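What I learned from our February ad spend
3 March 2021

I've been promising to write up how our paid ads went, and Chantelle Hlongwane has now asked me twice, so I'd better get on with it. The big change at Ramport last month was that we stopped paying to boost posts and moved the lot into search ads instead. Same budget, different place, and a fair bit of nail-biting from me in the first week.

We'd been boosting posts for ages, mostly out of habit. You get a nice little rush of likes and then you go back through the enquiry forms and find that hardly any of those people ever got in touch. Ruan Oosthuizen, who looks after the accounts for our Dirner and Pluretum ranges, had been saying so for months (quite patiently, I have to admit). So we picked 21 search terms, wrote fresh ads for each and let them run.

After 7 days I switched off 6 of the terms. They were far too broad and we were paying for clicks from people who wanted jobs with us, or a phone number for a completely different firm. I should have set up a proper list of excluded words before we started, and if you're about to try this yourself, please do that first! It took me one afternoon and a large coffee, and the quality of the clicks got better straight away.

Then there's the Ntuli page. We were sending everybody to the home page, where they had to hunt for what they'd searched for, poor things. Ruan built a plain landing page with one form on it and just 2 questions, and that page has brought in more enquiries than anything else we did all month. I'd wanted to add a video and a big banner – I'm glad I was talked out of it.

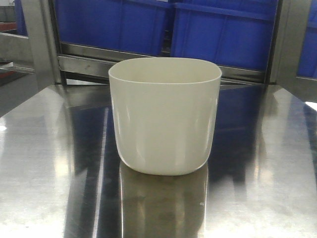
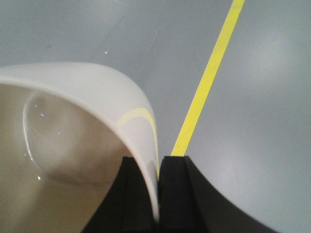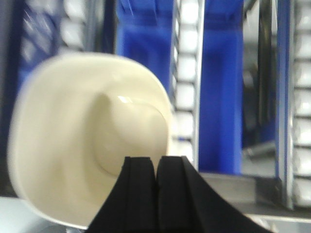

Our next job is the wording of the ads themselves, which I've been putting off. Most of ours say what we sell and then stop, and they sound just like everyone else's. Chantelle wants us to be much more exact, and she's right. Take that cream hat, the last of the three pictures: "hat" on its own could be anything, while "small cream cowboy-style hat" tells a person searching whether it's worth their click. I'm going to rewrite the Dirner ads along those lines first and leave the Pluretum ones alone for now, so that we've got something to compare them with.

I'm also keeping a closer eye on the time of day the ads run. We had clicks coming in well after midnight and no forms to show for them, so those hours are switched off until further notice. If you've tried the same thing and it went badly, do drop me a line – I'd love to hear about it before I spend the March money.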